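Jarov wallet app: four months in

I've had the Jarov app on my phone since January, mostly because I was fed up with keeping my coins in three different places and forgetting the passwords to two of them. Setting it up took me 16 minutes, and eight of those were spent hunting for a pen to write down the recovery words!

Buying is easy enough. You pick your coin, type in the pounds and it shows you the fee before you press anything (Culteck, which I used before, tucked it away on the next page). The price alerts are lovely too, though I had to turn most of them off at night. 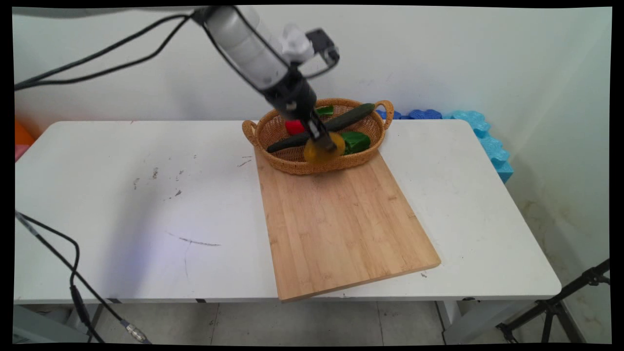 The wicker basket on its chopping board.

My grumble is with the tax report. It's a plain list, mine ran to 3787 lines, and you can't sort it by coin. I wrote to support and a very patient chap called Higinio Ibarra sent me a tidier version the same afternoon, so full marks to him.

Would I keep my whole savings in it? No, but for small monthly buys I like it a lot. 4 stars.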